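Bollia Floor Oil: Frequently Asked Questions

How much area does one can cover?
A 1000 ml can covers one room of average size in a single coat. Open-grained boards absorb more on the first coat.

How many coats are needed?
Two on bare wood. One is enough for maintenance on a floor that was previously oiled.

How long before I can walk on it?
Allow 5 hours in socks. Wait 4 days before replacing rugs or heavy furniture.

Can it go over old varnish?
No. Sand back to bare wood first. Oil left on top of varnish stays tacky and must be removed with mineral spirits.

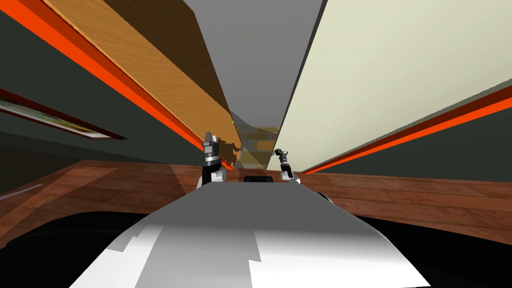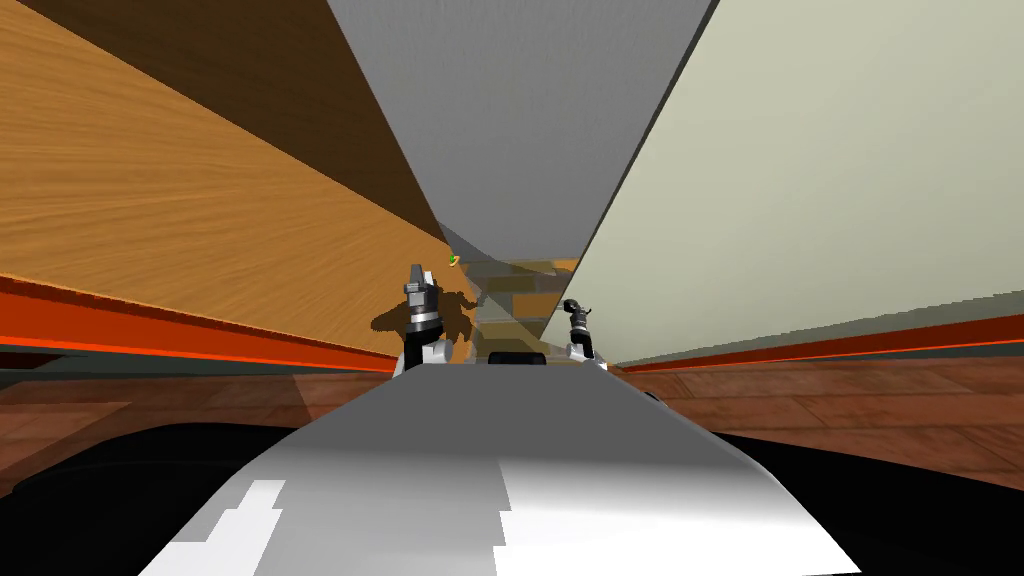 Is the oil suitable for kitchens?
Yes. Wipe up standing water and acidic spills promptly. For areas near a sink, apply a third thin coat.

How should I dispose of used rags?
Oily rags can self-heat and ignite. Soak them in water and seal them in a metal container before disposal.

Can I mix batches?
Clear oil, yes. For tinted oil, check the batch code on the lid. If the codes differ, combine the cans in a clean bucket and stir before starting.

Who do I contact about a damaged delivery?
Comfort Adjei, Orders, extension 2253. Have your order number ready.

Last updated August 30, 2025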